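Keeping grapes on the bunch looking good on a plate?
Posted by Trinidad Salazar

I'm doing the fruit for our get-together and I want one bunch of red grapes on each plate, whole, with the stem on. When I tried it in August they slid around and half of them ended up on the tablecloth! The plates are white ovals from Studden and pretty slick. Do I wash them the night before or the same day? And does a leaf underneath help, or is it only for looks?

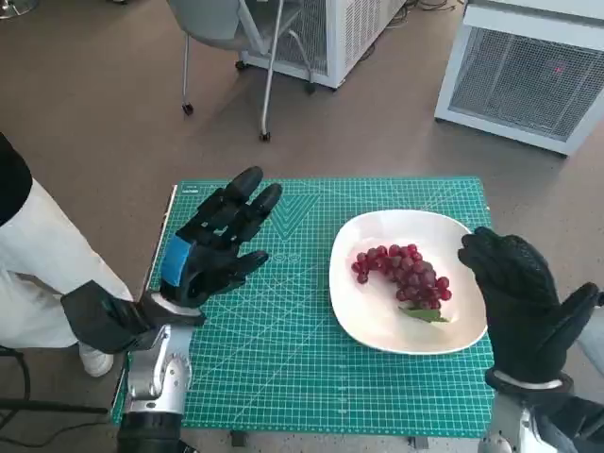
Red grapes on the white oval, leaf tucked under the low end.

It's the look I'm after, with the bunch narrowing down to a point. My budget is 55 dollars for everything, so no fancy stands please.

Svatopluk Říha
Same day, for sure. Rinse the bunch whole under cold water, shake it, then let it sit on a towel for 2 hours — wet grapes skate on a glazed plate no matter what you do. Before you set it down, turn it over and find the flattest side, and snip out any berry that makes it rock. I go for bunches of 520 grams or so, bigger ones hang over the rim. The leaf is mostly for looks, but a dry one does grip a little. Make sure it's a kind that's safe next to food, and wash that too.

choo_4
just buy the loose ones and use a bowl lol. Cedgate has them cheap right now

Trinidad Salazar
Thanks Svatopluk, trying the towel thing tonight — and no bowls, sorry choo!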